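Keeping a Living Room in Order
Notes for Session 7: Keys, and the other small things that wander
Washington Pimentel, Furnosdale evening classes

Right, a few of you asked for this session in writing, so I've typed up my notes and added the bits I forgot to say out loud (there are always a few). Bring them with you next time because we'll be using the homework.

We finished last time on big furniture. Everyone had drawn their floor plan and we'd argued for a good long while over whether a sofa can ever go in front of a radiator. This session goes right down to the other end: keys, spectacles, remote controls, the one pen that works. I love this part of the course! Big furniture gets moved once every few years, but these little things get moved all day long, and they're what makes a room feel muddled even when the floor has been swept and the cushions are straight.

First, a bit of vocabulary that I'll be using from now on.

A landing spot is where a thing ends up when you aren't thinking about it. A home is where you've decided it lives. Most rows about keys in my house (and I've had a few) come from those two being in different places. If you come in through the door with shopping in both hands, your keys will go on the first flat surface at hip height. You can be as strict with yourself as you like and they'll still go there.

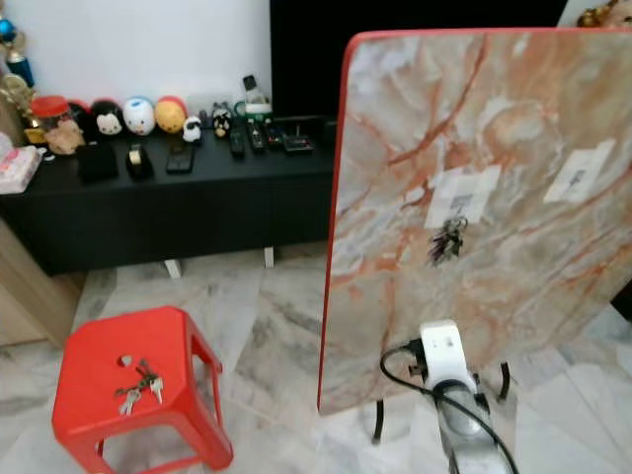
Keys want to be hung up, in my view, and I've taught it that way for 12 years. A bowl is the usual answer and I don't mind a bowl, but it fills up with coins and batteries and then you're digging. A hanging bunch can be spotted from across the room. Look at the two bunches in this living room: one hangs against the marble-patterned board, just under a little white label, and the other is spread out on the seat of a red plastic stool. The hanging one takes up next to no space at all. The one on the stool shows up well enough against the red, I'll give it that, but a stool is for sitting on, and the moment somebody wants it those keys have to go somewhere else. That somewhere else is how keys get lost.

So hang them. Where, though? I gave you three tests in class and I'll put them down again.

The arm test. Stand where you take your shoes off and stretch out an arm. If you can't reach the hanging place without taking a step, try again nearer the door.

The pattern test. Dark fobs on a pale background are easy to find. Dark fobs on a dark coat rack may as well be in the garden. If your wall is busy, put up something plain behind the keys, even a bit of card.

The label test. Write what goes there. I know, I know, it feels like being back at nursery school, but a label is for the other people in the house, who weren't here for the class and don't know what you decided. Keep it short. One of the Ezeani Road group wrote out a full paragraph and her son hung his headphones there to cover it up.

If a bunch has more than 7 keys on it, split it before you hang it. Heavy bunches pull things off walls, and I'd bet there's a key on there for a bike lock you no longer own. Puvilar, the hardware shop by the bus station, will cut spares while you wait, and they don't mind telling you what an old key is likely to be for.

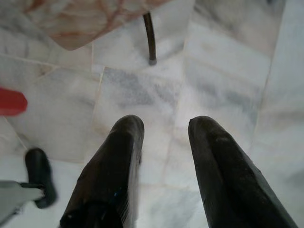 Next, stools, and small movable seats in general. I'm very fond of them. They're cheap, they wipe clean, they come out when the cousins visit and they go away again afterwards. The trouble is that any seat left standing in the open turns into a table. Post lands on it, then a jumper, then a mug. My rule at home is that a stool is either under something or under somebody. I break it all the time, and I can always tell by how much rubbish I've collected by the evening.

A word on hard floors as well, as a good half of you have tile or stone. Lift stools, don't drag them. Turn each one over now and then and wipe the feet, where grit likes to gather, and go round the legs with a damp cloth when you mop. With veined stone you also have to get down low and look sideways at it if you've dropped something small. Grey streaks hide a grey screw or an earring back beautifully. I once spent 22 minutes looking for a washer that was sitting next to my knee.

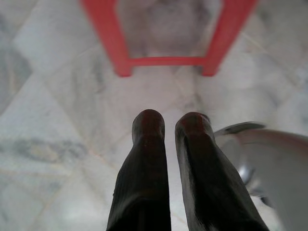

Red plastic stool on pale marble tiles with grey veining.

Last of all, the top of the television cabinet. I've left it until the end because it's the spot people get most defensive over, me included. I'm not going to tell you to clear off your ornaments. Have them! Figures, jars, the tissue box, whatever you like looking at of an evening. What I ask is that you keep one stretch free, a hand's width will do, and that it stays free. That gives you somewhere to put the remote down, and it makes dusting far less of a chore because you can shuffle everything along one group at a time.

Homework for next time

Leave your keys wherever they fall for 2 days and write down each place. Don't cheat and be tidy.
Choose a hanging place near the most common one and try the arm test.
Make the label. Capitals, please.
Empty one stool or chair of everything that isn't a person.

There's a reading too, the chapter on hallways in the Jilia booklet. It's short and the drawings are good. Skip the part on umbrella stands, we'll do those in November when we need them.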